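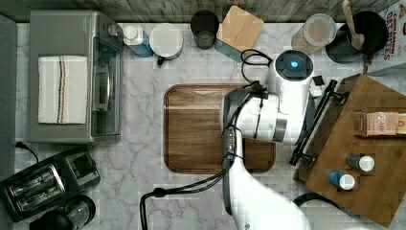 Brodon writes motion planning and perception software for robot arms that work in places built for people. We don't make arms or grippers. Customers bring the hardware they already own, and our software sits between the cameras and the motor controllers. Most of our test work is on kitchen counters, where a plan has to get a gripper down to a cutting board while keeping clear of a toaster oven on one side and a rack of dark rods on the other. The arm's own cable has to be planned for too, as it lies across the same counter the arm is moving over. A glass jar, a glass oven door and a folded striped towel each give a depth camera a different kind of trouble, and we would like to find that trouble in our own building before a customer finds it in theirs.

What we make

Our main product is a planner called Irnava. It takes a model of the arm, a live map of what is near it and a goal, and it returns a path with timing the controller can follow. If the map changes while the arm is moving, Irnava checks the rest of the path again and either keeps it, bends it or brings the arm to a controlled stop. It can treat cables as objects with slack and a minimum bend, a feature we added after customers kept sending us logs of snagged lines.

The map comes from our perception package, which ships with Irnava and can also be licensed alone. It keeps track of three states for every part of the workspace: occupied, free and not yet seen. Space that has not been seen is handled as occupied unless the customer changes that setting. This makes some plans longer. We have left the default as it is.

The third piece is a log viewer. It plays back camera input, the map and the planned path on one timeline, so an engineer can stop at the moment a plan was rejected and see which object caused it. We built it for ourselves and started shipping it when customers asked for it during support calls.

How we test

Every change to the planner runs against a library of 1663 recorded planning problems before it can be merged. Of these, 1526 come from our own counters and the rest were shared by customers who agreed to let us keep them. A change that makes any of them fail gets looked at by a person, even if the average got better.

After that the change goes to a real arm. Test counters are set up with ordinary household goods, and the layout is changed between runs. We leave things leaning, overlapping and partly hidden, and we keep reflective objects in the mix. Speed limits during testing are set in the arm's controller, outside our own software, so a mistake in our code can't raise them.

Release notes list known failures along with fixes. At the moment the longest entry is about thin dark rods seen end-on, which the map can still lose at some camera angles. The workaround is a second view or a fixed keep-out box, and both are covered in the setup guide.

Where we are

Our office and lab are in the Espinoza Building in Breltdale, on the ground floor. We started there with 3 people and one arm on loan from a parts distributor, and we now have more than 7 times that staff. Engineers take turns on the support line, so the person who answers has usually worked on the code you are calling about. The line is open from 8 a.m. to 5 p.m.

Working with us

New customers usually start with a trial license and one arm. We ask for the arm model, the camera model and mounting position, and a short recording of the workspace in normal use. With those we can set up a matching test in the lab and tell you which tasks we think the software can handle and which it can't. If your job needs contact control, such as cutting or scrubbing, we will say so early, as Irnava plans motion up to contact and hands over from there.

We hire for planning, perception and test engineering. Open positions are posted on the jobs page, and each May we take applications for paid student placements. Lab visits can be arranged through the contact form.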